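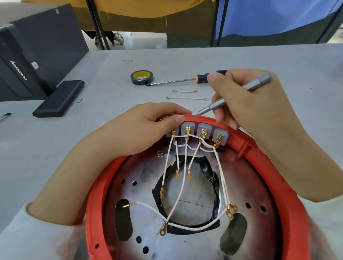

How to use the Honico repair kit to teach a robot arm your wiring jobs

I've been rewiring small appliances for a living for a long time, and the part I like least is doing the same terminal block over and over. So when Vija Dambrauskienė at Conlow asked if I wanted to try the Honico kit in my shop, I said yes before she finished the sentence. I've had it since October, and this page is how I set it up, with a few gripes along the way.

Quick version of what it is: you wear a camera on your head, you do the job the way you always do it, and the software turns your recordings into a routine for a small two-arm robot. You can rent the arms or just buy the headset and software. The headset package was $1160 when I got mine and the arms are $600 a month on top. I'd start with the headset only. You can record for weeks before you need an arm at all.

What you need

The headset and its battery pack
A light-colored work surface, plain if you can manage it
Your normal hand tools (don't buy new ones for this!)
A free afternoon

Step 1. Set up the bench

Put the job right in front of you, close enough that you can reach the far side without leaning. Keep the tools you'll need behind the work or off to one side. I leave my tape and spare leads out on the table, and the software doesn't mind a bit of clutter as long as it isn't on top of the part you're working on.

Step 2. Fit the headset

The band tightens with a dial at the back. Go snug, then back off one click. Look down at your hands the way you normally would and check the preview on your phone. Both hands should be in view when they're on the work. If you only see your wrists, tilt the camera down a notch. I had mine too high for the whole first Tuesday and had to redo everything.

Step 3. Break the job into short tasks

The manual is kind of vague on this, and it matters a lot. Don't record a full rewire in one go. I split mine up like this:

Check the terminal block is seated
Push on the spade terminals, one per recording
Lay out the ring terminals
Fasten the ring terminals to the base plate
Tug test on every wire

Name each one in the app before you start. Oh, and unplug the appliance and give it time to cool before any of this. You'd be surprised how easy that is to forget when you're fiddling with a new gadget.

Step 4. Record

Press the side button, wait for the beep, and work. Go at your usual speed. I tried going extra slow at first, thinking I was being helpful, and Hala Mansour on the support line told me to quit it - the robot just learns to be slow too. Use one hand to steady the housing and keep the other for the screwdriver, and try not to swap halfway through. If you drop something, pick it up and carry on. Those recordings are still useful.

You need 33 good recordings per task before the app lets you build a routine. Sounds like a lot, but the short ones go by fast.

Step 5. Review and upload

The app flags any recording where it lost sight of the tool tip. I lost 9 on my first task, nearly all from my own knuckles getting in the way. Delete those and do them over. Upload overnight if your internet is like mine.

What I think so far

Spade terminals came out great. Ring terminals are hit and miss, and loose wires that fan out all over the plate still confuse it, so I do those by hand. I also looked at the Gaber system, which is cheaper, but it wants a fixed camera over the bench and I move around too much for that.

If you do one kind of repair all day, get the headset and try it for a month. If every job on your bench is different, I'd hold off on the arms for now.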